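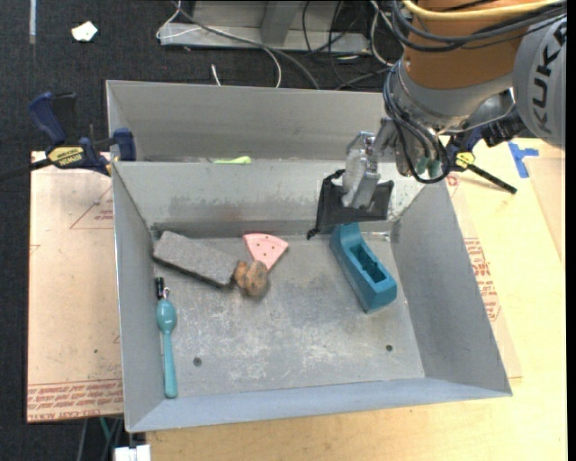 What does it mean when a heating oil dealer offers a "pre-buy"?
You pay for next winter's gallons now, at today's price, and the dealer delivers them as you need them. I did it with Latora last July: 598 gallons, paid up front.

What if the price drops after I pay?
Then you're stuck with what you paid, unless you bought downside protection. Mine was 11 cents a gallon extra and I grumbled the whole way through the checkout (I still bought it!).

Can I get my money back if I move?
Depends on the dealer. Latora refunds unused gallons minus a $40 fee. Kavia only gives credit, so read the contract before you sign.

Is my money safe if the dealer goes under?
Ask where it's held. My neighbor Anjana Haque lost 2 deliveries when a small outfit over in Stosstead closed, and now she asks every dealer for proof of a bond or a separate account. I've started doing the same.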